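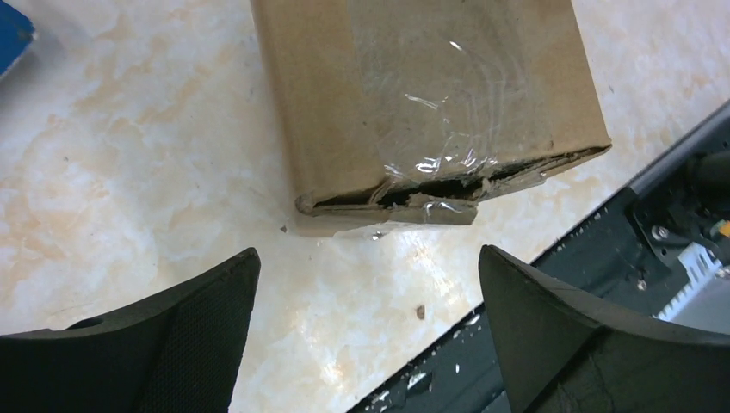

Caja de cartón con la costura rota y la cinta despegada en el borde.

Informe de avance - Proyecto Doltcombe de reutilización de embalajes
27 de mayo de 2019

Estimado equipo de la Fundación Vondráček:

Con muchísimo gusto les escribimos para contarles cómo va el proyecto, que gracias a su apoyo ha dejado de ser una idea apuntada en una libreta y ocupa ya buena parte de nuestras mañanas (y algún que otro fin de tarde, para qué negarlo). En este periodo hemos recibido 2832 cajas de los comercios del barrio y de los almacenes Trodevix, que siguen siendo generosísimos con nosotros. De ellas, 1604 han vuelto a circular y el resto ha ido al reciclaje de papel o espera todavía su turno de revisión.

El daño que más trabajo nos da sigue siendo el de la costura. El cartón se abre a lo largo del borde, asoman las fibras del ondulado y la cinta transparente se arruga y se suelta a tiras. Antes poníamos otra vuelta de cinta encima y a correr, pero ahora retiramos primero la suelta, recortamos los jirones y decidimos si la pieza merece un refuerzo - a veces cuesta despedirse de una caja buena, pero un canto aplastado rara vez aguanta un segundo viaje.

Para los refuerzos y los separadores usamos planchas lisas de cartón marrón. Nos gusta trabajarlas de pie sobre la mesa, junto a la caja abierta y con las solapas levantadas, porque así se compara la altura de un vistazo y se desperdicia menos material. Llevamos 300 planchas aprovechadas de esta manera y estamos francamente contentos.
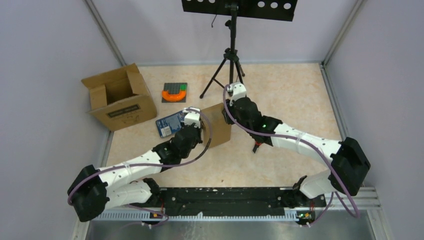

Gastos y próximos pasos

El presupuesto va según lo acordado. La partida de cinta se nos ha quedado algo corta, y les agradeceríamos que nos permitieran pasar a ella lo que sobró de transporte; les mandaremos el detalle aparte, con las facturas. También quisiéramos renovar las cuchillas, que ya piden descanso.

De aquí a agosto tenemos previstos nueve talleres abiertos, los primeros en el local de la cooperativa Goner, donde nos ceden una sala muy luminosa. Si alguien de la fundación se anima a venir, estaremos encantados - avísennos con unos días y preparamos café.

Un abrazo muy agradecido,
El equipo de Doltcombe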